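# About Vustlow

Vustlow records manipulation demonstrations for groups that train robot policies. Huiling Duan and Darnell Ferreira started the company after several years of building teleoperation rigs for other people. We work out of one floor in Messtead.

## What we do

A client sends a task list, a set of objects and the success criteria. We write the operator protocol, run the sessions and deliver synchronized joint states, gripper commands and video. Tasks are mostly tabletop work: sorting, placing, opening, folding, handing an item from one arm to the other.

We use two methods. In hand guiding, the operator moves the arm directly and the controller logs the path. In remote control, the operator drives both arms from a separate station. Hand guiding is quicker to set up. Remote control keeps the operator's hands out of the video, and most clients ask for it.

## How sessions run

Each operator trains on our Esposito task set before touching client work. It has 2,110 reference episodes, and a new operator's paths are compared against them for speed, pauses and regrasps. Failed attempts are kept and labeled. Clients can filter them out – several train on them.

Object positions are changed between episodes according to a written schedule. Thin and transparent items get more repetitions than blocks or cups, as grasp errors on them are more common.

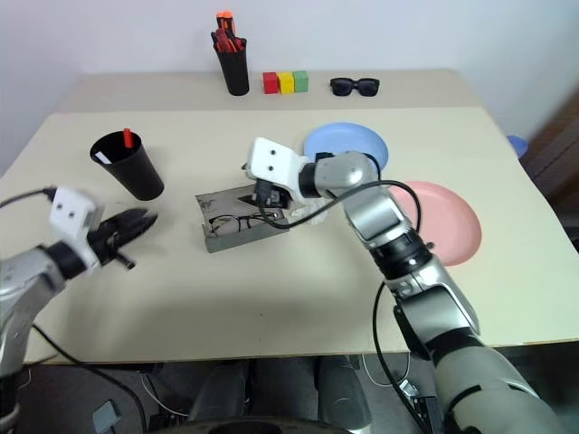

Review is done by a second operator who did not record the episode. Start and end points are trimmed by hand, and any episode with a dropped video stream is recorded again. Our last delivery, for Wotavance, came to 1,312 accepted episodes of two-arm work.

## Working with us

Pilot batches are accepted year-round except December, when the rigs are recalibrated. Send the task list first – object samples can follow. Darnell handles scheduling, and Huiling answers questions on data formats and controller rates.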